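Technology > Robotics > Household Automation

Tidying-Up Trial Puts Two-Arm Machines to Work on Toy Blocks
By the Foltport technology desk

Jalmont, a maker of bench-scale robot arms, and the software firm Zindard have opened a trial in Foltport to find out whether a pair of low-cost arms can pick up and arrange household clutter without a person steering them. The first task set is sorting painted wooden blocks on a tabletop. The companies describe it as the lowest rung of the chores they want to automate, below folding laundry and restocking a shelf.

The trial began in January in a rented unit behind the Tan retail warehouse. It is budgeted for 1294 attempts across all tasks. Each attempt is scored on a scale of 0 to 5, where 5 means every piece reached its place and no piece was dropped or pushed off the table. An attempt is stopped if an operator has to touch anything inside the enclosure.

Blocks were chosen because they are rigid, cheap and easy to replace, and because errors are simple to measure. A misplaced block can be checked with a ruler. A badly folded towel is harder to grade, and graders tend to disagree. The set in use mixes rectangular pieces with triangular ones, painted and unpainted, in more than one size. Close packing is part of the test. When blocks lie edge to edge, a two-finger gripper has no room to get a finger down on either side of an inner piece, so the software must either work from the outside or nudge pieces apart first.
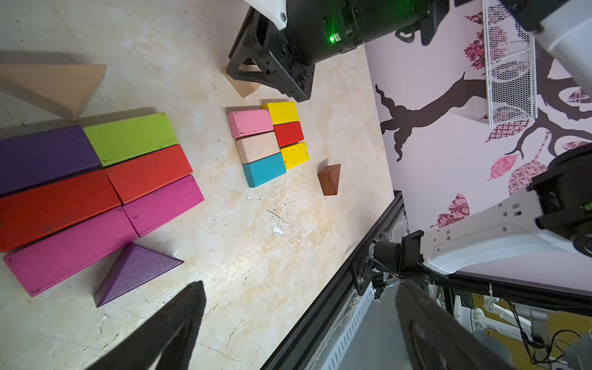
Grasping remains the slow step

According to Zindard, most of the time in an attempt goes into the last stretch before contact. The arm can cross the table quickly, but it slows as the fingers come down, and it may stop and correct its angle more than once. Pieces with parallel sides are the easier case, as the fingers close on two flat faces. Pieces with sloping sides are harder. If the fingers close on a slope, the block can rotate or slide out, and the software has to look for a different pair of faces.

The wrist camera supplies the close view used for this decision. Its main weakness is that the gripper fingers occupy part of the picture, and that part grows in importance as the hand comes down. Glare on a pale tabletop is a second problem. Scratches and chips in the surface are a third, although Zindard says its current software rarely confuses a surface mark with an object. The company has not published error rates for any of these cases and says it will do so when the trial closes.

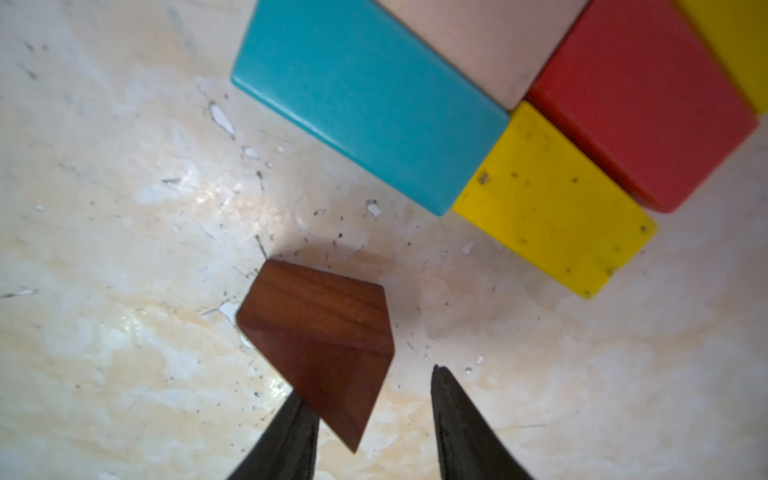 What would carry over to a home

Jalmont is cautious on this point. Its arms are fixed to a rail at the front of the bench, and they can reach only what is on the bench. A machine for clearing a playroom floor would need a moving base, a longer reach and a way to stop safely when a child or a pet comes near. None of those is part of the present work.

Shop-floor use may come sooner. Tan has asked the companies to look at two jobs: returning small goods to display bins at the end of the day, and sorting loose parts from opened packages. Both can be done at a fixed station, with stock brought to the arms on a tray. Tan currently assigns 3 people per shift to this work at its Foltport site and has said that it does not plan to change staffing during the trial.

Cost is unresolved as well. A station needs 2 arms, cameras, a computer and a frame, along with an attendant who can reset it when an attempt fails. Jalmont has not set a price. It says the attendant is the largest expense over a year, so the useful figure is how long a station can run between resets.

Later tasks bring in objects of mixed shape and stiffness, including soft packaging and toy kitchen items, which do not hold their position in the way a block does. The order of the tasks is fixed, and a task is retired once its share of attempts has been used. Results will be released by task, with the scoring sheets attached. Unscored practice runs will be left out of the totals. 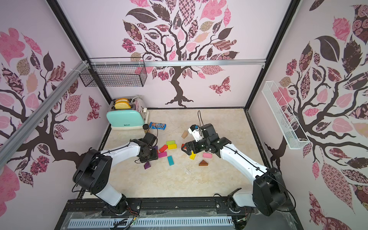
The two-arm bench in Foltport, with blocks, a toy toaster and a candy bag on the work surface.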